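Opinion | Student Projects

Let the students be bored with the robot

In the spring our course had one project only: a robot arm must take objects out of a bin, one after another, and put them on the table. It sounds like work for a child of three years. My group of students needed from February until May, and I want to defend this slowness, because I hear more and more people in my school who want to shorten it.

I teach the laboratory part of the course. I am not a researcher and I don't have a strong opinion about which method is the best one. My opinion is about time.

The proposal of my colleagues is simple. Today there are ready software packages for picking, and one of them, Clilik, we already have on the laboratory computers. The students can install it in the morning and in the afternoon the arm is moving. After this, my colleagues say, the students can do something "more interesting," for example a competition. They mention always the Kolar Cup, where the teams get 100 points for a full bin and the audience can watch. I was at this competition two times. It is a nice event and the students come home happy. But I noticed that many teams could not explain why their robot missed. They said "it missed" like people say "it rained."

In our course, the students must write down every attempt. The plan was 1,000 attempts for the whole semester. We did not reach this number. At the end the notebook had 437 attempts, and 368 of them were done with the second version of the fingers, after the first version was too short for the corners. When I showed these numbers in the department meeting, one person asked me if I was not ashamed. I was not. I think 437 attempts which were looked at carefully are worth more than a big number which a computer collected in the night.

I give one small case. The students chose toys for the bin, and they believed toys would be easy, since toys are light and have bright colors. Then came the question of the corner. A toy which lies close to the wall needs a different approach than a toy in the middle, because the fingers need a place to go down. In the textbook this problem takes half a page. In the laboratory it took three weeks.

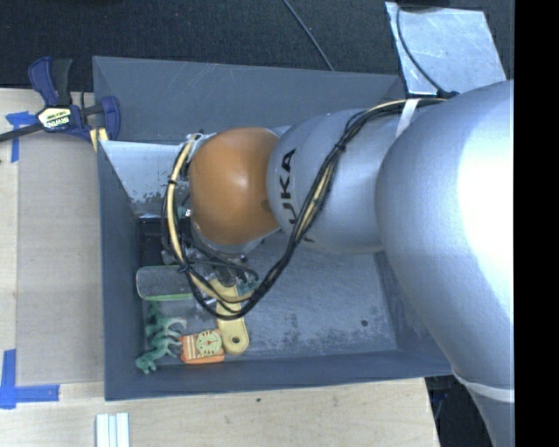
During these weeks the students quarreled, in a polite way, about whether the bin should be changed. One half wanted a bigger bin with lower walls. The other half said that a real warehouse will not buy new bins for us. I did not decide this for them, and I believe it was my best decision in the whole semester. They kept the bin. They changed the angle of the wrist, and then they had a new problem, which was the cables. When the wrist turns, the cables have to go somewhere, and if you give them too little length they pull, and if you give them too much they hang down where you want to work. There is no chapter about this in the book we use. One student spent a full evening only with cable ties, and she told me after that she learned more about the arm's movement from this evening than from the lecture on kinematics. As I gave that lecture, I had to swallow a little.

I know the arguments against me. The first one is money. An arm of this size is expensive, and when one group uses it for a whole semester, the other groups wait. This is true and I don't have a good answer. We share with the Fang workshop on the lower floor, and the calendar for the arm is always full until nine in the evening.

The second argument is motivation. Students today, I am told, need quick success. Here I disagree more strongly. Two students left the project in March, this I admit. The others stayed, also in the weeks when nothing was better than the week before. I did not see that they lost the interest. I saw that they became quieter and that they started to look at the robot before they looked at the screen.

The third argument is that industry wants graduates who know the ready tools. Last year I visited a packing company in Griltimthorpe, and I asked the engineer there what he misses in young employees. He said that they call the supplier too early. They have not the patience to watch the machine make the same mistake ten times. Of course it is one engineer and one company, so I don't want to build a law on it.

I am not against the competition, and I am not against Clilik. We can use both in the second year. My request to the department is only that the first semester stays as it is, with one arm, one bin and a paper notebook. The new schedule will be discussed before the summer, and I will bring the notebook with me to the meeting.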